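Liste de contrôle avant essai — bras de rangement, atelier Flerna
Poste : table de tri, simulation puis essai réel
Période : février

Question posée par l'atelier : est-ce que la machine peut déjà ranger l'établi à notre place ?

1. Base du bras fixée dans le modèle : conforme.
2. Arrêt d'urgence accessible : conforme. Le bouton est à 2 pas de l'opérateur.
3. Vitesse limitée à 20 % : conforme.
4. Objets dans la zone de travail : à revoir.
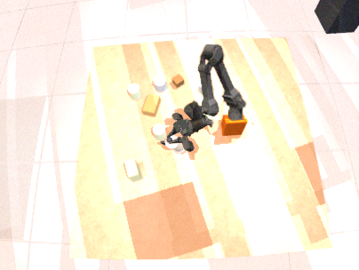 Point 4, vue de la simulation : pince au milieu des cylindres clairs, bloc clair à l'écart.

Commentaire : les cylindres sont proches les uns des autres, la pince risque de toucher le voisin. Je demande de les écarter avant l'essai réel.

5. Prises réussies : 83 % en simulation. Insuffisant pour laisser le bras seul.
6. Câbles du poste réel : un collier à remplacer, côté Prudaveck.

Avis : essai autorisé avec une personne présente. Pour le rangement du soir, on continue à la main — à contrôler de nouveau après le réglage de la pince.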